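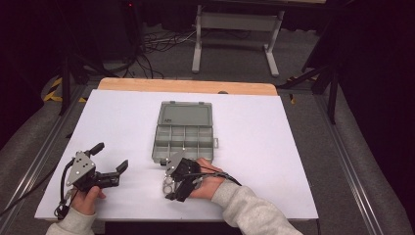
Community Help > Health and Benefits > Screening and Checkups

Does a follow-up colonoscopy still count as "preventive"?

Posted by pollitz_porch

My employer uses Bright for our health plan, and every August they dangle a gift card in front of us for getting a physical. I am a cheap man, so I went. The doctor at the Illden clinic asked when I'd last been screened for colon cancer, and I said "never" in the tone of someone hoping that would end the conversation. I left with one of those kits you mail back. The kit came back positive.

The nurse was very calm on the phone and said a positive result has several possible causes, many of them dull, and that I need a colonoscopy to find out which one I've got. Fine. I'm scheduled for a Tuesday at an hour when I'm not normally speaking to anyone.

Then the billing office called and said that since I've already had my screening for the year (the kit), the colonoscopy might be "diagnostic" and I might owe $608. I asked who would know for sure. They said the plan. The plan said the doctor's office. I have now been on hold with both and can tell you the plan has better music.

Two things I'd like to know. Is the follow-up part of the screening or isn't it? And would it be crazy to push this into next year, when I'll have more in my health account? I feel completely fine, for what that's worth.

Posted by gravelroad

My brother-in-law paid nothing for his, so you should be good. Drink the prep cold and through a straw. Do not make plans.

Posted by fomon_desk_retired

I did medical billing at Fomon for longer than I care to add up, so I'll take the money part first.

In the US, most private plans have to treat a colonoscopy after a positive stool test as part of the screening, with no cost to you if you stay in network. That rule is newer than a lot of the habits in billing offices. There are exceptions - some older "grandfathered" plans don't have to follow it, and there are other oddball types - so find out what kind you have. HR should be able to tell you, or at least forward your email to somebody who can.

The $608 sounds to me like an estimate built on the wrong code. Call the doctor's office (not the hospital billing line) and ask how the order is written. You want it to say this is a follow-up to a positive screening test. There's a modifier the office can put on the claim for preventive services, and leaving it off is the most common way people end up with a bill they shouldn't have. Then call the plan and ask them to tell you the coverage for that code, in writing. A message through the member site counts. Get a reference number if you have to do it by phone, and write down who you talked to.

Ask about these too, while you have a human on the line:

Is the anesthesia group in network
Is the lab that reads any biopsies in network
Does anything change if they take out a polyp

If a bill shows up anyway, don't pay it that day. Ask for an itemized copy and appeal. I saw plenty of these turned around on the first letter, and the letters were not works of art.

Now the other part. Don't push it to next year. I'm not a doctor, but I scheduled around enough of them to know that a positive kit is not something they like to see sitting in a drawer. Feeling fine is nice but it doesn't tell you much, and polyps don't send a note. If money is still the holdup after the calls, ask the hospital for a payment plan or their financial assistance form. I've seen 608 dollars split over many months with no interest, and you may not need it at all.

Posted by pollitz_porch

Thank you. Called the office and the order said "diagnostic" with no mention of the kit. They're fixing it. I was on hold 30 minutes, which I'm told is their good time of day. Keeping the Tuesday.

Posted by second_shift_sue

Just adding, since your appointment is early: ask if your prep is the split kind, where you drink half the night before and the other half in the morning. Mine was, and I hadn't read that far down the sheet. I found out at 5 a.m. Also you need a driver who will actually come inside and sign for you. Mine wouldn't release me to a cab, and my sister was parked 2 blocks over listening to the radio.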